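I've been putting off writing this because I keep changing my mind, but the trial ends soon and I have to tell my boss something. So: should a small refurbishing shop pay for the Elow bench arm?

Quick background. At Stillstead we take in old office desktops, strip them, test what's worth testing and sell them on. Drarndale sells the Elow as a kit - arm, gripper, wrist camera, software - and the plan we're looking at is $609 a month with 217 hours of support spread over the contract. (Why 217? I asked. The sales guy didn't know either.)

My opinion, after living with it since August, is that it's a good product being sold to the wrong people. The brochure talks about replacing the teardown bench. Please! Teardown is the part humans are great at. Anqi Tang can get a side panel off and have the memory out while I'm still looking for my coffee, and she does it on machines she's never met before. The Elow wants to be shown each case model, and it sulks when a cable hangs differently from the one it learned.

What I'd pay for is the fussy, repetitive stuff in the middle. Socket work, mostly. Everyone here has bent a pin at some point, usually late in the day on a board that was otherwise perfect, and then you're sitting there with a magnifier and a needle feeling terrible. An arm doesn't get tired shoulders. It comes down the same way on board 8 as it did on board 2, and I really do love that about it.

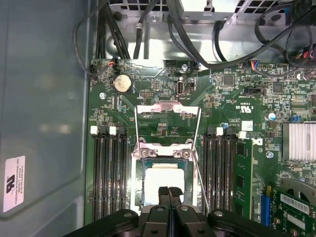

But the price only makes sense if you see the same few models over and over, and we don't. We get whatever the school district or the dentist down the road clears out. Rongrong Xia, who does our books, put it more bluntly than I would: we'd be paying for a specialist and giving it odd jobs.

The fingers bug me too. They grip well, no complaints there, but the gripper body is big, and in a crowded case you spend a lot of time tucking cables aside so it can get in. Du, the other kit we looked at, has a slimmer hand and much worse software. I'd take the Elow over it, grudgingly.

If Drarndale offered a socket-and-memory package at half the monthly price, no teardown module, I'd sign tomorrow. I've told them so twice. Until then I'm voting for a shorter rental over our busy months and a new magnifier lamp for the bench, which we need anyway.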